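Cirkano Clock Swap: Frequently Asked Questions

What is the Clock Swap?
People bring alarm clocks and desk clocks they no longer use, and we pass them on to people who want one. It runs at Cirkano, our shared workshop on Leiva Street in Onovport. You do not need to bring a clock to take one home.

When can I drop off clocks?
Drop-off is open every afternoon in March from 2 p.m. to 6 p.m. After March, use the shelf inside the front door during regular workshop hours.

What kinds of clocks do you take?
Twin-bell alarm clocks, travel clocks, battery desk clocks and small wind-up clocks. Scratches and faded paint are fine. Clocks that have stopped are fine too, as long as all the hands are there.

What don't you take?
Wall clocks wider than 11 inches, clock radios, anything that plugs into the wall, and anything with broken glass. We also can't take clocks with leaking batteries. Bring those to the Ondlow recycling center, which has a counter for household batteries.

How should I pack them?
A paper grocery bag works well for small clocks. Put the heavy ones in first. Please don't tape clocks together or wrap them in plastic. If yours has a carrying handle or bells on the outside, keep it toward the top so nothing bends. Write your name on the bag if you want it back.

Should I take the batteries out?
Yes. Most quartz clocks take a single AA. Slide the cover off the back, take the battery out and put the cover back on. If the cover is stuck, leave it and tell whoever is at the desk.
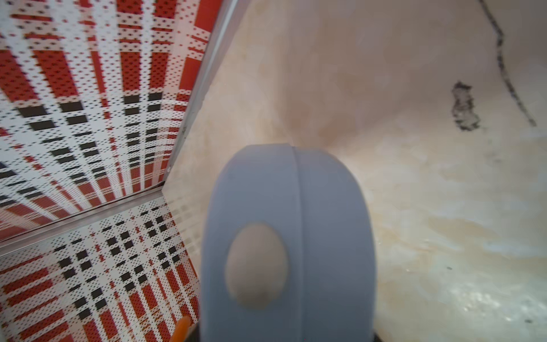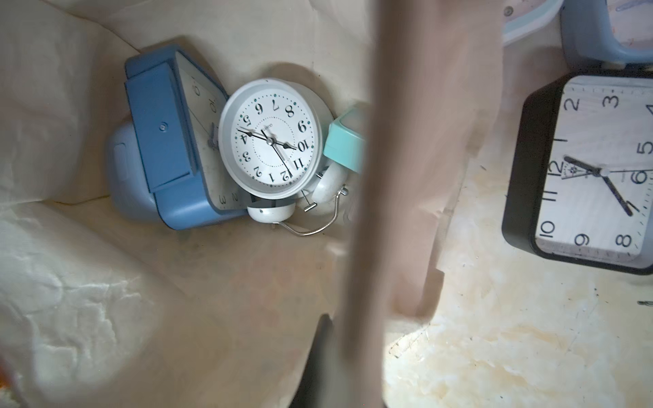

Second photo: a white twin-bell quartz clock and a blue desk clock in a paper bag.

What happens to a clock after I drop it off?
We wipe it down, put in a fresh battery and set it against the shop clock. It stays on the bench overnight. If it keeps time and the alarm sounds, it goes on the swap shelf with a tag. If it doesn't, it goes in the repair box.

How many clocks have gone through the swap?
605 since we started. Last year we received 300, and 78 of those needed a repair before they could go on the shelf.

Can I choose a color or a style?
You can choose from whatever is on the shelf that day. We don't keep a waiting list and we can't hold clocks by phone.

Do you fix clocks that aren't for the swap?
No. There is a repair bench you can use yourself during workshop hours, with small screwdrivers and a battery tester. Please return the tools to the tray when you finish.

My new clock ticks too loudly. Can I bring it back?
Yes, any time, with or without the tag. Setting it on a folded cloth helps with some clocks, especially on a hollow nightstand.

How do I set the alarm on a twin-bell clock?
Most have two knobs on the back, one for the time and one for the alarm hand. Turn each knob in the direction of the arrow next to it. Then find the on/off switch, which is usually on the back as well. The alarm hand can be off by a few minutes, so test it once during the day.

Is there a charge?
No. There is a jar on the counter for battery money if you would like to chip in.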